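Labels and Controls on Small Kitchen Appliances
Student Project Report
Clurnico College, Product Design, Year 2
Submitted 01/06/2022

1. Background

The project looked at how people work out the controls of a kitchen appliance they have not used before. The idea came from the shared kitchen in Drollgate Hall, where residents change every year and the instruction booklets are usually missing by then. We limited the work to countertop microwaves. Kettles and toasters were dropped early on, as most of them have a single switch and there was little to compare.

2. Method

We asked 7 students to carry out 3 tasks on a microwave that was new to them. The tasks were to heat a mug holding 300 ml of water for 2 minutes, to stop the oven partway through, and to add more time without starting again. They were told to say aloud what they were looking for. One of us took notes and did not answer questions until the tasks were finished.

Afterwards each person filled in a short form about which markings they had read and which they had ignored. The form was adapted from the Appiah worksheet used in our first-year module. We changed the wording of the last question after a trial run, where it was taken to be about cooking.

3. What we looked at on the appliance

We divided the outside of the oven into the door, the control panel and the printed matter on the casing. On the Midea model the panel is a vertical strip to the right of the door, with a small black display at the top. The numbers 10, 1 and 5 are printed under the display, each with a small unit symbol, and the grey buttons come below them. There is also a long label strip along the front of the top surface, with two blue-bordered stickers beside it. The print on the strip is very small, and we noted this as a point to raise in the interviews.

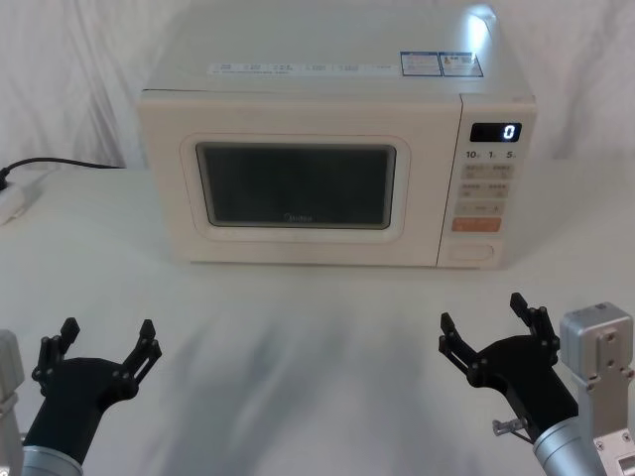

4. Results

The first task caused the most hesitation. Several people looked for a number pad and, when they did not find one, pressed the widest button to see what it did. Stopping the oven was done by opening the door in most cases. Adding time went better, although two people cleared the display first and began again.

On the forms, the stickers were hardly mentioned. One person had taken them for packaging that should be peeled off.

5. Further work

In July we hope to repeat the tasks with older users at the Grallport day centre, using larger printed symbols on a paper overlay. The overlay still needs to be tested for grease and steam.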